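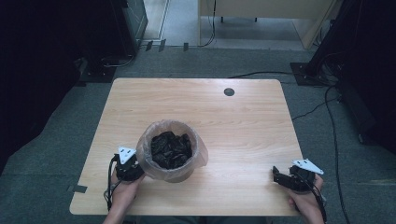 Attachment 1: lined bin on the tabletop, black material nearly up to the rim.

Ticket: Bin liners slipping / bins reported as overfull
Site: Dolonach, shared work room
Product: Jelness small bin liners, supplied by Sulletti
Status: Open
Priority: Low

Original report
Liners in the small round bins keep sliding down inside once there is anything in them. Bins are full before the evening round. Please send a bigger liner.

First reply, supply desk
Sulletti says the liner is the right size for this bin and that slipping is caused by overfilling. They suggest moving up to the next size, which they also sell. I'd like to see some proof before we pay for a second product. Please attach a photo and say what is going into the bins.

Update, site
Photo attached. Contents are mostly black wrapping and bags from the morning unpacking.

Reply, supply desk
Thanks. The rim of the liner is folded over the top of the bin and hangs down the sides with slack to spare. I can't square that with "too small." If anything there is more plastic on the outside than we need. It also hasn't slipped in this photo, so it doesn't show the fault you reported.

As for full, I'm not convinced. That is crumpled stuff, and crumpled stuff takes up whatever room you give it. Has anyone pressed it down? Also, why is the bin up on the table? If it gets lifted there by the rim every time, I'd look at that before blaming the liner.

Update, site
It goes on the table so people don't have to bend down while they sort. Pressed the contents down by hand at 16:00 and the level dropped by a good bit. Liner stayed put. Did the same with a second bin and that liner slid on one side.

Reply, supply desk
So we have one that held and one that didn't, with the same liner. Was the second one folded over all the way around, or just dropped in?

Update, site
Dropped in, I think. The evening crew does it differently from the morning crew.

Reply, supply desk
Then I'm not ordering anything yet. We still have most of a case of 2000 on the shelf, and the larger size comes in packs of 125 at a price I don't care for. Sulletti's claim that a bigger bag fixes a bag that wasn't folded over makes no sense to me.

Please try the following for 2 weeks:
Fold the liner over the full rim and pull the slack down outside.
Press light wrapping down before calling a bin full.
Carry the bin from underneath.
Note any liner that slips, and who fitted it (crew only).

Update, site
Will do. The Sầm room has the same bins and says theirs never slip.

Reply, supply desk
"Never" is a strong word. Ask them for a photo too.

Waiting on: site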